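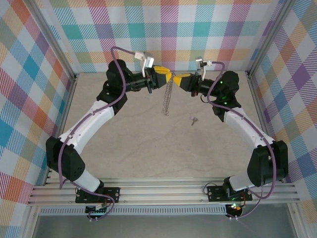 Fedeck Update Lets Two Arms Plan as a Pair

June 20, 2019

Anyone who has tried to get two robot arms to share a small space will know how quickly polite cooperation turns into waiting around. The software team at Grovix has been living with that problem for a good while now, and this week they released a new version of Fedeck, their motion planner, that treats both arms as one system from the first step of a task to the last.

The bench task behind much of the work is a humble one, a thin metal chain and a small key with a plastic head, handled by a pair of arms with yellow grippers. Chains are a lovely test, says lead developer Naledi Potgieter, and a maddening one too. "You can't hand a planner a neat shape for a chain and expect it to stay that way," she told us. "So we stopped asking it to, and let it look again and replan while the grippers are still close together."

The older version planned the left arm first and then fitted the right arm around it — fine for simple lifting, much less fine when the fingertips have to meet. The new one checks both paths together and refreshes them every 33 milliseconds. Su-chen Peng, who wrote most of the collision checking, also added a slack allowance for cables, a request that had been sitting on the team's list for longer than she cares to admit!

Fedeck was tried on 400 recorded tasks before release, and five of them still end in a safe stop when the grippers come in at a steep angle. Margaux Huet is working on those now, with a fix planned for September. Existing users can install the update from the usual download page, and saved tasks from version 4 will open without changes.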